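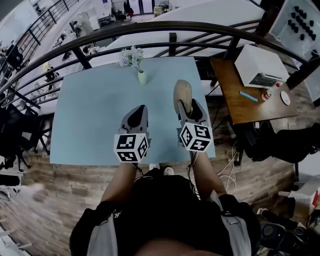 At the light blue table, Wiltham open day

Travel & Visits
4 min read

I went to Wiltham for the open day of the Mirzaei textile works, and I must say first that the bus is slow. From the station it makes 17 stops, and the last one is at the bottom of a hill. Wear good shoes.

The works were opened in a former grain store and they still smell a little of flour, or so it seemed to me. Our group was led first to the dyeing hall, where the wool hangs in long wet ropes. The guide spoke quickly and I lost some words, but I understood that one blue, called Mirum, needs 9 baths before it is accepted. I had supposed it was two or three. 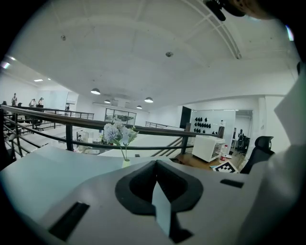 After the dyeing hall we climbed to the weaving floor. The noise is very strong there, and they give you ear plugs at the door. The oldest loom has the number 3119 painted on its side and it still makes blankets every September for the town market. I liked it more than the new ones, which are faster but closed behind covers, so that you see almost nothing of the cloth.

Lunch was soup and bread in the yard. The shop sells ends of rolls by weight, and I bought a piece of grey wool, 80 centimetres wide, which is enough for a cushion. Card payment did not work on that day, so please bring some cash.

6 shares
2 comments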